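How to wash a plush toy by hand and keep its shape

Written by Judit Bakos

My daughter has many soft toys and I have ruined two of them in the washing machine. After the second one (a grey rabbit, it came out with a flat head) I started to wash them by hand. It takes longer, but most of this time is drying and you can do other things meanwhile. English is my third language, so please write to me if some step is not clear.

What you need

A basin or a clean sink
Liquid detergent for wool or for baby clothes
A soft toothbrush
Two big towels, old ones are fine
A wire rack for drying
A kitchen scale, if you have one

I use the Bovora wool liquid. Powder is more difficult to rinse from long pile.

Before you start

Read the label. If it says surface wash only, do not put the toy under water. Clean it with a damp cloth and a little foam and let it dry. Toys with a music box or a battery inside must also stay out of the basin.

Check the seams. Pull gently on both sides of each seam, and if you see the filling, sew it first. A small hole becomes a big hole when the toy is heavy with water.

Test the colour. Strong colours like red and orange need this more than the others. Press a wet white cloth on the back of the toy and hold it for a slow count to 30. If the cloth takes colour, wash this toy alone and in cold water.

Weigh the dry toy and write the number down. You will need it at the end. My example is a round toy of 300 grams.

Washing

1. Fill the basin with lukewarm water, enough to cover the toy. Mix in one small spoon of detergent before the toy goes in.

2. Push the toy under the water and press it slowly with flat hands. Do not rub and do not twist.

3. Brush the dirty places with the toothbrush, always in the direction of the pile.

4. Leave it in the water for ten minutes, then pour the water away.

5. Rinse with clean water of the same temperature. Repeat until you see no more foam. For me it is usually four times.

Taking the water out

Lift the toy with both hands from underneath. If you lift it by an ear or a leg, the filling goes down and makes a hard ball. Let it drip over the basin, then roll it in the first towel and press with your forearms. Change to the second towel and do it again. After the towels my toy weighed 510 grams, so there were still 210 grams of water inside.

Giving the shape back
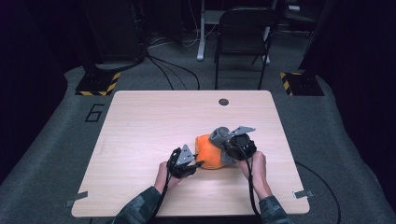

Put the toy on a flat table and press it lightly from two opposite sides, then turn it a little and press again. Go all the way round. When you feel a lump, take it between the fingers and pull it apart through the fabric. A lump that is left until the toy is dry is much harder to open.

Drying

Lay the toy on the rack near an open window, not on the radiator. Turn it every few hours and repeat the pressing each time. A thick toy can need two days, in January mine needed three.

The outside is dry long before the middle. Put the toy on the scale again, and when it shows the first number, it is ready. Brush the pile with the dry toothbrush.

Question from a reader

Mansa Dogbe asked me if a hair dryer is allowed. I use it only on cold air and only at the end, for the pile.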